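Getting the house ready for election night (and the weeks of leaflets before it)
Posted 4/3/22

Quick one, I'm out delivering again at six. A few people asked how we cope with the campaign stuff at home, so here's what works for us. Not tidy, sorry.

Leaflets
Do not stack them on the radiator. They curl and then they won't go through a letterbox. Flat, in the box they came in, lid on, off the floor. Ours come from the printer in Sedton in bundles of 200 and I leave the bands on until the bag is packed. We had 4000 in the back room in February and the ones by the outside wall went soft. Had to be dried out between tea towels with a baking tray on top. It does work but it takes all night.

Split them by street before you go out. Slip of paper on each bundle with the road name in thick pen. Odd numbers one bag, even numbers the other if it's a wide road.

Wooden spoon for stiff letterboxes. Push the leaflet in folded over the end of the spoon, saves your knuckles. Saves your fingers if there's a dog too. Aparecida Mendonça in our ward uses a plastic spatula and says it's better, thinner edge. I've not swapped.

Ink on hands: washing up liquid and a spoon of sugar, rub, rinse. Ink on a worktop, a dab of surgical spirit on kitchen roll. Try a corner first.

Posters
Inside the window, always. Outside they last one wet night. Clean the glass with vinegar and water, let it dry properly, then tape on all four corners. If you tape it damp it will be on the sill by morning.

To get the tape off afterwards, hairdryer on low, peel slowly. What's left comes off with cooking oil on a cloth. Then soapy water or you'll have a greasy patch till summer.

Garden stakes – soak the bottom end of the wood in a bucket overnight if the ground is hard, and make the hole first with an old screwdriver. Don't hit the stake on the top, it splits. Put a scrap of wood over it and hit that.

Doors, when half the branch is in and out
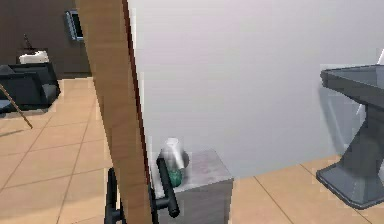 Black lever handle on a wood door, plain white wall behind.

Levers are easier than knobs if people come in with a box of leaflets in thier arms, you can do it with an elbow. If one droops, look for the little grub screw on the underside and nip it up with an Allen key. Don't overdo it. Squeaky hinge, rub a candle stub along the pin. Door that sticks when the house is full and steamy, same candle down the edge. Scuffs on white emulsion come off with a barely damp sponge and a bit of bicarb, go gently or you get a shiny patch.

Old sock over the handle stops it marking the wall when somebody flings it open. Looks daft, works.

Food for the count
You will be there for hours and the machine only does crisps. Things that travel:

Cheese and pickle rolls, buttered right to the edges so they don't go soggy. Wrap in greaseproof not cling film.
Flapjack, cut while warm, left in the tin.
Soup in a flask. Fill the flask with boiling water first, leave it 3 minutes, tip out, then soup. Stays hot till past midnight.
Boiled eggs. Not popular in a sports hall. Your call.

Tea for a crowd at home: make it strong in a big saucepan, 2 pans if the Colombo Road lot are coming, strain into flasks and let people top up with hot water. Milk separate.

Rosettes
Iron the ribbon through a clean hankie, cool iron. Most of them are polyester and will melt onto the plate, ask me how I know. If it does, warm the iron a bit and run it over coarse salt on brown paper.
Safety pin through the lining of the coat as well as the front or it'll flop about.

Afterwards
Take the posters down the next day. People notice. Spare leaflets go in the paper recycling but check if yours are coated, the Skondum depot wouldnt take ours. The boxes are good for seed potatoes.

Will add the bit about getting candle wax out of carpet when I get a minute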